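How a Used Textbook Gets Its Second Price
Greteck Quarterly, 2/12/25

A college textbook has one list price and many resale prices. The list price is set by the publisher and rarely moves during the life of an edition. The resale price can move several times in a day, and it is set by software that the seller never sees.

Jisturcombe, a wholesale buyer that handles returns for campus stores, reprices its full catalog every night. The program starts with the ISBN and pulls three inputs: copies on hand, copies sold in the past term, and the adoption status of the title. Adoption status carries the most weight. A book that an instructor has listed for next term holds its value. A book with no listing drops to a floor price, and after two terms without a listing it drops out of the buyback table.

In May the company tracked 263 titles across the end-of-term rush. Most lost value between the first and last day of exams, as copies came in faster than stores placed orders. The sharpest drops were in large introductory courses, where hundreds of students sell the same book in the same week. Upper-level titles with small print runs changed very little.

Edition changes cause a different kind of drop. Once a publisher announces a new edition, the buyback offer on the old one usually falls to the floor within days. The old edition may still be in use, and instructors sometimes allow either version, but the wholesale buyer has no reliable way to record that permission. The adoption form has one field for the ISBN. Barros, a smaller buyer, added a second field for accepted older editions, and reports that stores fill it in for only a small share of courses.

Condition is graded after the book arrives. Barros uses a score out of 100, with deductions for water damage, loose binding, missing pages and heavy marking. Highlighting alone costs little. A used access code costs nothing on a book that was quoted without one, but a book quoted as a bundle is regraded as a single volume and the offer is cut. This is the most common source of disputes between sellers and buyers.

Shipping sets the lower limit on what can be bought at all. A hardcover science text is heavy, and a prepaid label for one copy can use up the margin on a low-priced title. Penarano, which runs a mail-in service, holds single-book orders to a minimum quote and relaxes the rule for boxes. Its standard carton fits roughly 538 cubic inches of books.

Sellers who want the higher figure should request a quote before exams begin, check the full ISBN against the copyright page, and ship inside the quote window. Offers that expire in transit are paid at the rate on the day of receipt.

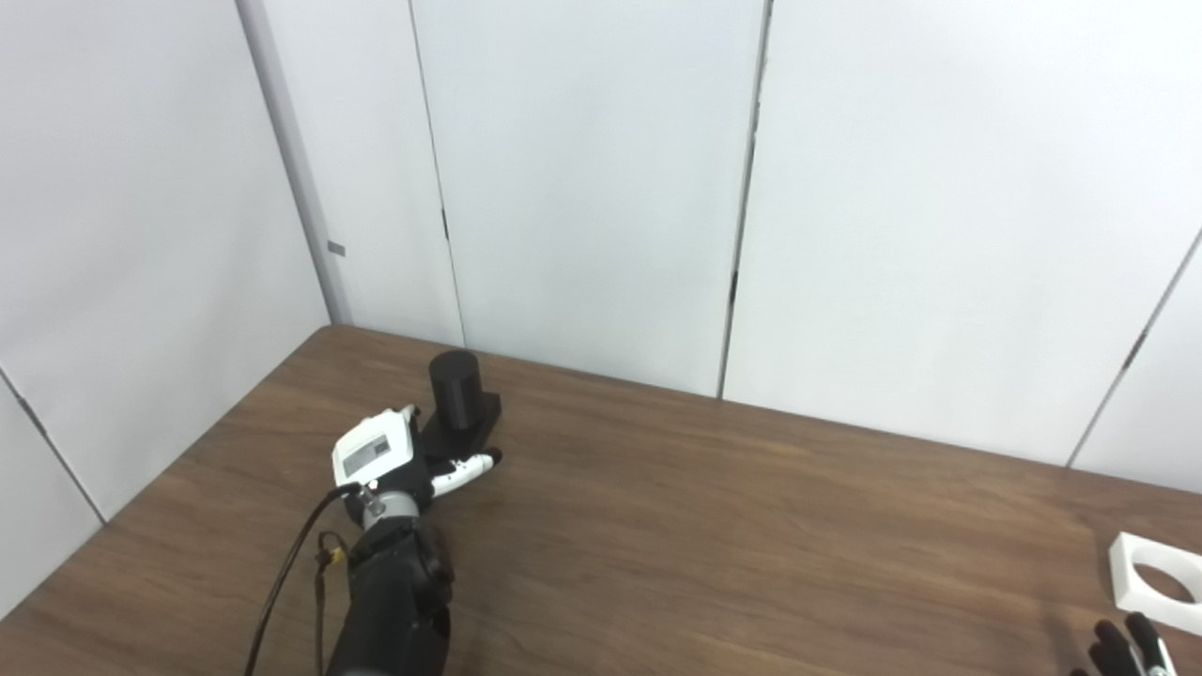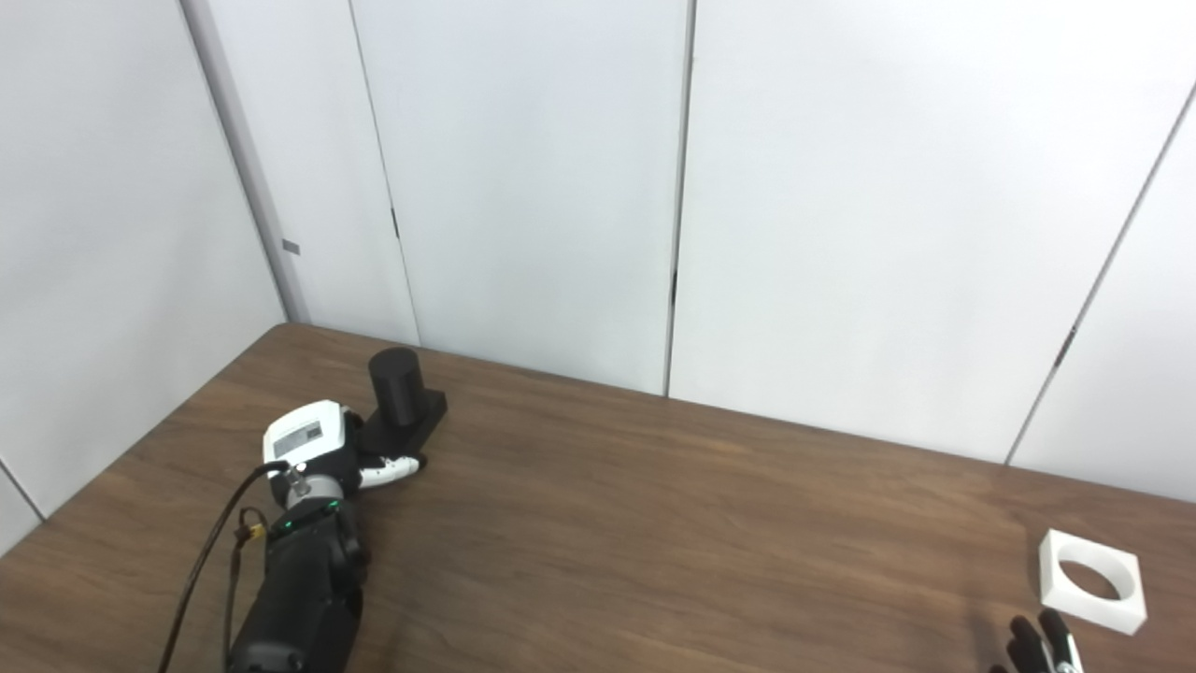 Both views: wood-grain tabletop and white wall panels.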